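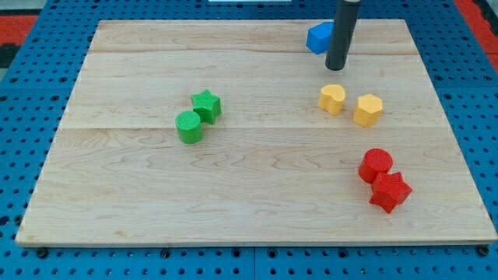
Crossbars whistle since I lost the end caps, will printed ones hold up?

hatchback_hauler

I have a set of Zumham crossbars on my wagon and they have started to whistle so badly that I turn the radio up just to get to work. The bars themselves are fine, no bends, clamps are tight, but I lost two of the rubber end caps over the winter and Zumham doesn't sell them separately for my older set (I asked, they offered me a whole new pair of bars). So now a friend says he can 3D print me some caps. My worry is the surface. Everything I've seen come off a printer has those fine ridges on it, like the lines on the top of the green cylinder and the green star, and I can't work out if that kind of texture is going to make its own noise once it's out in the wind, or hold water and grit against the bar, or if I'm overthinking a piece of plastic the size of a walnut. The wagon has 142 thousand miles on it so I'm not looking to spend real money here!

Some more background in case it matters. The noise starts a little over 40 mph, it's a steady note like blowing across a bottle, and it gets higher as I speed up. It's worse with a headwind. I've had the bars on for years and they hummed a bit before, but nothing like this. I tried stuffing a rag in one end and it did seem quieter, but the rag was gone by the time I got home and I felt bad about littering. I also tried packing tape over both ends, which lasted two days and left goo all over the black finish.

I have a long drive coming up in April, 211 miles each way with a cargo box on top for the trip out and nothing on the bars coming back. I'd like to have it sorted by then. So, are printed caps okay, and if so what should I ask my friend for? And is there anything else I should look at while I'm up there on the step stool?

Reading time: 6 min

cornerpost77

Just take the bars off when you don't need them. Mine live in the garage and go on maybe twice a year, takes me ten minutes with the hex key. No bars no whistle, and you get your gas mileage back.

3 comments on this answer

gravelroad_gus

I had the exact same bottle sound on my old truck rack, so let me save you some of the messing around I did.

First thing, yes, the open ends are very likely your problem. A hollow bar with the cap gone is pretty much a flute. The fact that it changed when you put the rag in (even for one trip) tells you a lot. But please check the slot on top too, because a lot of bars have a channel running the whole length with a rubber strip that fills it. If the strip has shrunk, and they do shrink, you get a gap at one end or both and the air gets in there just as well. Mine had pulled back by about the width of my thumb and I never noticed until I ran a finger along it. You can slide the strip back to center it, or buy a length of new strip and trim it with scissors. That was the cheapest part of the whole job for me.

On the printed caps - I think you're fine, and I wouldn't lose any sleep over the ridges. I had a set made for my rack and the lines were plain to see and to feel. The noise comes from air moving across a hole or a sharp edge, and ridges that shallow on the very end of the bar made no difference that I could hear. If they bother you, wet sand the outside with 200 grit or so and then go a bit finer. It takes a few minutes per cap. A coat or two of black bumper spray after that and you'd have to put your nose on it to tell.

What I would worry about is the kind of plastic. Ask your friend what he's printing with. My first caps were PLA, which is what a lot of people have loaded in the machine by default, and they went soft and droopy in the summer sun. They didn't fall out but they looked like chewed gum. The second set was ASA and those are still on. PETG is supposed to be an okay middle choice if he doesn't have ASA. Don't let him talk you into PLA for something that sits on a dark roof all July.

Then the fit. Have him make the plug part a hair smaller than the inside of the bar and do one test cap before he runs off 4 of them. My first one was so tight I cracked it with a mallet. A snug push by hand is what you want. I put a thin bead of Skiranon around the plug before I pushed it in, it's the gray stuff in the squeeze tube, stays rubbery, and I could still pull the caps out later with some wiggling and some bad words. Don't use superglue, you'll want to get in there again one day.

And leave a way for the water to get out! Look at the underside of your bars near the feet, mine had a small weep hole on each side and one was blocked with wax and dirt. If you seal both ends and the holes are plugged you'll hear sloshing on every turn. Ask me how I know.

As for the goo from the tape, citrus cleaner on a rag, let it sit, wipe, do it again. Test it on the bottom of the bar first in case it dulls the finish.

For your trip, the box will probably change the sound on the way out, so do your test drive with the bars bare. That's when they're loudest, and it's how you'll be coming home anyway. Take the same piece of road both times, before and after, or you'll drive yourself nuts trying to remember how loud it was.

28 people found this helpful
Share (5)

tallroof_mom

I agree with most of what gravelroad_gus wrote but want to add one thing, because I did caps and strip and sealant and STILL had a hum. Mine was the angle of the bars. If your roof slopes and the feet aren't adjusted for it, the bar sits tipped back a little and the wind catches the underside. I took mine to Teixeira, the rack and hitch shop out on the Stosevar road, and the guy there had it figured out before I got my wallet out. He put a thin rubber shim under the rear edge of each front foot and the hum went away. Didn't charge me either, but I bought a pair of straps so as not to feel cheap.

The poor man's fix if you're in a hurry is to wrap a bungee cord around the front bar in a spiral, five or six turns spread out along it, hooks tucked so they can't flap against the paint. It looks dumb but it breaks up the air. I ran mine that way for a whole camping season. It won't close the holes for you, so do the caps too, but it might get you through if your friend is slow.

Oh, and check your clamps again after the first hour with the box on. I pull over at the first gas station and give everything a good shove. One of mine had backed off once with a full load up there and I got cold sweats about it for a week.

9 people found this helpful
Share (1)

hatchback_hauler

Thank you both, this is great. I went out with a flashlight and the strip on the front bar is short at the passenger end, I can see straight down into the channel. Never would have looked. Friend says he has some ASA left over but only in white, so I guess I'll be buying that bumper spray. I'll try moving the strip first and see how much of the noise is that before I ask him to print anything.

We use cookies to remember your settings and keep you signed in. By staying on this site you agree to our cookie policy.

Get the best answers in your inbox once a week. Sign up for our newsletter.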